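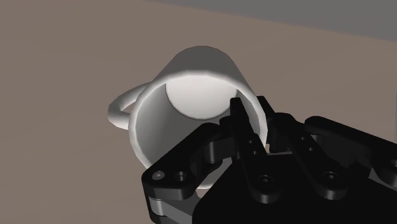 Clirketti writes grasp planning software for robot arms. Our planner takes a model of an object and a model of the hand, works out where the fingers can go, and gives the arm controller a path to get there. Every release is tested in simulation first, on ordinary things in awkward positions, such as a white mug on its side with a three-fingered gripper coming in at the open end. Cups are hard for planners. The handle limits the approach on one side, and a finger that goes inside the rim has very little room to move.

## Who we are

The company was started by Shu-fen Lai and Brynhildur Fogh, who met while working on motion control at Stultmont. Shu-fen runs the planning group. Brynhildur runs tooling, including the simulator and the nightly test suite of 900 grasps. We are 14 people in one office in Ellmont.

## What we make

- **Bach**, the grasp planner. It runs on a standard Linux computer and works with 7 gripper models.
- The Bach test kit, for customers who want to run their own objects before buying.

We don't build or sell hardware. Support is included for 3 years with each license and is handled by the people who write the code.

## Visiting

Customers are welcome at the Ellmont office by appointment. We take on interns every June.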